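ロボットハンドの調達計画

ロボットハンドの調達計画というのは、ロボットアームの先につける「手」と、その周辺の備品をどういう順番で、いくらで、何個買うかを決める作業のことです。英語ではグリッパーとかエンドエフェクターとか呼びますね。この項目は私(小さな試験室で備品の予算表を書き続けている者です)が書いているので、辞典のわりにおしゃべりですが、そこはご容赦ください。大型の産業ラインの話はほとんど出てきません。机の上で小物をつかませる、そのくらいの規模の話です。

概要

アーム本体の見積もりは、わりとすぐ出ます。メーカーに型番を伝えれば一枚の紙になって返ってくるし、上の人もそこに目がいく。問題はその先で、指、指先の替え、手首のカメラ、ケーブル、取り付け板、机、照明、つかませる物、と細かいものがずるずる続きます。私が最初に組んだ予算表は本体と保守契約の2行だけでした。いま思うと恐ろしい表です!

うちの計画には「スタリス(Stallis)計画」という名前がついていて、卓上の小物を扱うためのアームを3台そろえるのが目的でした。購入の窓口は商社のタキス(Takis)、指まわりの加工はファンデンベルヘ(Vandenberghe)という工房にお願いしています。以下の数字や手順はだいたいこの計画での経験がもとなので、よその現場にそのまま当てはまるとは限りません。

費目の分け方

流儀はいろいろあるのですが、私は「一度買えば当分もつもの」「減るもの」「決まるまで値段がわからないもの」の三つに分けています。

当分もつもの、というのはアーム本体、制御箱、机、架台あたり。減るものは指先のパッド、ケーブル類、結束バンド、養生テープ、それからつかませる小物です。値段がわからないものの代表が、取り付け板みたいな特注の部品。図面が固まらないと見積もりが出ず、見積もりが出ないと予算が通らず、予算が通らないと図面にかける時間がとれない……という輪っかにはまります。スタリス計画ではここに予備費をまとめて置いて、あとから割り振る形にしました(経理には少し渋い顔をされましたが、通りました)。

指の形と個数
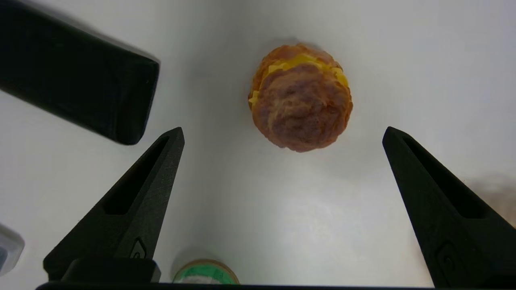

平行に開閉する2本指は、卓上の小物が相手なら最初の一組として選びやすい形式です。選ぶときにカタログでまず見るのは最大の開き幅、それから把持力、重さ、の順でしょうか。ただ私は、実際に置く物を相手にして開き幅を見るまで発注書を出さないことにしています。写真の黒いくさび形の指なら、先が細くて、縁からチーズらしい黄色がのぞいた丸い食べ物の手前で、左右に大きく開いている。こういう丸くてふっくらした形の物は、図面の上の直径だけで考えると失敗しがちで、指が両脇に降りるための余白も勘定に入れないといけません。指に沿って細長い溝が抜いてあるのも見どころで、発注のときに肉抜きの有無を書き忘れると、手首で持てる重さの計算がずれてきます。

個数については、1台につき予備を一組、というのが私の基準です。予備は左右そろえて買います。片方だけ新しくすると先端の高さが微妙に合わなくなることがあって、調整に半日とられた苦い思い出があるんですよね。3台なら使う分と予備で合わせて6組。多いと言われたら、納期の話をしてください。本体と同じ便なら一緒に届くものが、単品で頼むと待たされるというのはよくある話です。

指先のパッドは別枠です。ゴム系のものは触る相手によって減り方がまるで違うので、最初の注文では少なめに買って、使った数を記録してから二回目の数を決めるのがよいと思います。

つかませる物の予算

これを費目に入れていない計画書を、私は何度も見ました(自分のも含めて)。つかむ物は現場で適当に調達すればいい、と思ってしまうんですね。ところが始めてみると、形の違うものがほしい、色の違うものがほしい、同じものをもう一つほしい、と要望が次々に出てきます。

うちは小物の一覧を作って、最終的に165点になりました。購入先はばらばらで、雑貨店、文具店、通販、台所用品の店。領収書の整理だけで一仕事です。おすすめは、単価の上限を決めて、まとめて「把持対象物一式」として申請しておくこと。一点ずつ品名を書くと、差し替えのたびに書類が増えます。

食べ物の形をしたものについては、本物を使うか模型を使うかを先に決めておくこと。本物は安いけれど毎回買い直しになり、保管場所も掃除の手間もいる。模型は一度買えば済むかわりに、重さや柔らかさが本物とは違うことがあります。どちらを選ぶかで「減るもの」に入れるか「当分もつもの」に入れるかが変わるので、予算表の行まで変わってきます。うちはここの判断が遅れて、棚を買い足すはめになりました。

ついでに、蓋つきの容器や小瓶みたいな物も早めに入れておくと、開き幅の検討が一度で済んで助かります。

手首のカメラと照明

手首のカメラは本体の付属品みたいな顔をしていますが、たいてい別売りです。カメラそのものより、固定具とケーブルの取り回しにお金がかかります。手首は回るので、ケーブルは余裕をもった長さで、しかも引っかからない経路で這わせる必要があって、ここは工房に相談したほうが早いです。

確認しておきたいのは、指が両方とも画角に入るかどうか。指先と対象物が一緒に見えていると、位置のずれを目で追いやすい。逆に取り付け位置が低すぎると指ばかり映ってしまうので、固定具は高さを変えられるものを頼んでおくと安心です。

照明と天板もセットで考えてください。天板を白っぽい無地にすると物の輪郭が見やすくなりますが、光沢のある板は照り返しが出ます。つや消しを指定するだけなら追加料金がかからない店もあるので、聞いてみる価値あり、です。

見積もりと納期

タキス経由の見積もりでは、本体、手、カメラを別々の紙にしてもらいました。一枚にまとめたほうがきれいなのはわかっているのですが、分けておくと、どれか一つの納期が延びても残りを先に進められます。実際、うちでは指の取り付け板が遅れて、アームだけが先に来ました。

発注から全部がそろうまでにかかったのは9週間。そのうちのかなりの部分は、取り付け板の穴位置の確認でした。アーム側の規格とハンド側の規格が合っているように見えて、位置決めピンの径だけ違うという、よくあるあれです。図面は両方のメーカーから取り寄せて、自分で重ねて見てください。8月に発注をかけるときは夏休みの工場があるので、そのぶんも足しておくこと。

比較検討のときは、スティサヴィス(Stisavis)という社内用の表を使っています。たいそうな名前ですがただの表計算ファイルで、列は品名、用途、数量、単価、納期、代わりになる品、それだけ。この最後の「代わりになる品」の列が、欠品の連絡が来たときに効きます。空欄のまま発注した行にかぎって欠品するのはなぜなんでしょうね。

導入後の費用

忘れられがちな順に書くと、まず保管。予備の指と小物で引き出しがすぐ埋まります。次に工具。ハンド専用の細い六角レンチは、机ごとに一本ずつ置いておかないと取り合いになります。それから教育の時間で、指の交換手順を新しく入った人に教えるのに、うちでは午後をまるまる使います。人件費なので備品の表には載りませんが、計画の表には載せておきたいところです。

保守契約については、本体には入り、指には入らない、という形に落ち着きました。指は消耗品扱いで契約の対象外と言われたので、そのぶんを予備の購入に回したかっこうです。契約の範囲は会社によって違うので、ハンドがどこまで含まれるのかは書面で確認してください。口頭だと「手」と言ったときに、指先だけのことなのか、駆動部まで入るのか、話がかみ合わないことがあります。

関連する項目

エンドエフェクター、把持力、位置決めピン、消耗品費、予備費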